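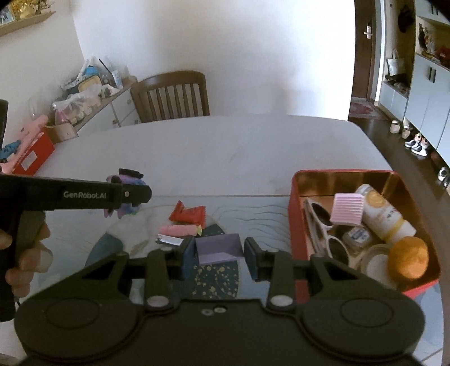
We want 144 adults to help us find out whether the color of a package changes what people think is in it, and we would be perfectly happy to learn that it doesn't. The trade press says otherwise. Purple is luxury, green is health, orange is cheap, and every so often someone puts these claims on a slide and charges for the slide. Take a small box in purple-grey with a lavender strip along the front. We've heard in one week that those shades say "calming," that they say "expensive" and that they say "for older women." They can't all be right, and it's possible that a box in those shades says nothing until you print a word on it.

5 min read

Call for participants: the Tramer plain box study

Tramer is a small study of package color, run by mail. It started in February with an argument over a report. The report came from a design firm, Tanier, and it said that shoppers "feel" the price of a product from its color before they read the label. It rested on 2,000 answers to an online survey. That sounds like a lot until you read the survey. People were shown a colored square and asked which of four moods it gave them. "None" was not on the list. If you ask somebody which mood a square gives them and won't let them say none, you will get a mood, and then you will get a chart.

So we wrote to Tanier and asked for the questions in full, which they sent, to their credit. We also asked whether anyone had held a real box. They hadn't. That is the gap we're trying to fill, and it's a modest one.

What you would be doing

You'll get a parcel with 13 small boxes in it. They are plain card, in different colors, with no words and no pictures. Each one has something inside, and each is taped shut. Please leave them shut until you've filled in the sheet. We know this is asking a lot of some people.

For each box you write down what you think is in it, what you'd expect to pay for it in a store, and how sure you are. "I have no idea" is a real answer and has its own line on the sheet. We expect to see it often. Some of the boxes in your parcel will be the same color as each other, and we'd like to know if you say the same thing about them both times. We won't tell you which ones matter to us.

Use the boxes in ordinary daylight, on any table you like. A busy tablecloth is fine. People don't shop against a white wall, and a color test that only works against one isn't much use to a person standing in a drugstore. We'll ask you what was under the boxes, in a few words.

When the sheet is done you may open everything and keep the contents. None of it is worth much. You then fill in a second, shorter sheet, put both in the envelope and mail them back. Postage is paid.
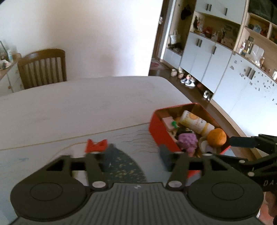 The second sheet is the one we would ask you not to skip. It asks what you'd have guessed if you had been told the box came from a store you know well, and it asks if you think color had any part in your first answers. We don't take those replies at face value. People are poor judges of why they picked something, and so are we. But a lot of the claims made for color depend on asking exactly this sort of question and then believing what comes back, so we want to set the two sheets side by side and see how far apart they are.

Who we're looking for

Any adult who can receive a parcel at a home address and read a sheet of plain English. We'd like a mix of ages. We are not looking for people with "a good eye." If you are color blind, please do apply – studies like Tanier's tend to leave you out, and then speak for all shoppers anyway. There's a line on the form where you can tell us, and you don't have to.

We can't take people who work in packaging, store design or advertising, or who live with someone who does. That isn't a judgment on them. They've heard the theory, and we would be measuring how well they remember it.

One person per household. If two of you want to do it, flip a coin.

What you get

A flat payment of $38, sent by check when both sheets reach us. It's the same amount whatever you write, and whether or not your answers make sense to us. Please don't try to be helpful by guessing what we hope to find. Half of the team thinks color does something small and the other half thinks it does nothing, so you'd be pleasing only some of us.

It should take an evening. The people who tried the first version said the first sheet was dull by the end, and we've cut it a little. It is still somewhat dull.

Who is paying for it

You should ask this about any study, and it took us three emails to get an answer out of Tanier. Ours is paid for by Mulcahy, a maker of plain cardboard boxes. You'll have noticed that a maker of plain boxes might like to hear that fancy colors don't matter. We noticed too. Mulcahy has agreed in writing that it can't see the answers before anyone else does, can't change the questions, and can't stop us from putting out the results if it dislikes them. The letter will be in your parcel. Read it and decide for yourself whether it's enough. Some people have said it isn't, and we've thanked them and taken them off the list.

We asked a second firm, Pumau, to share the cost so that no one company was behind it. They wanted their logo on the boxes. We said no.

What happens to your answers

Your name and address are kept apart from your sheets and are thrown out once your check has cleared. The sheets carry a number only. The full set of answers, with the questions exactly as asked, will be free for anyone to read. If nothing turns up, we'll say so at the same length as if something had.

How to apply

Send a letter or postcard to Genowefa Piątek at Tramer with your name, mailing address, age and line of work. A sentence on why you're interested is welcome but won't help your chances – names are drawn from a box. Applications must reach us by June 2, 2020. We write back to everybody, including the people we can't take.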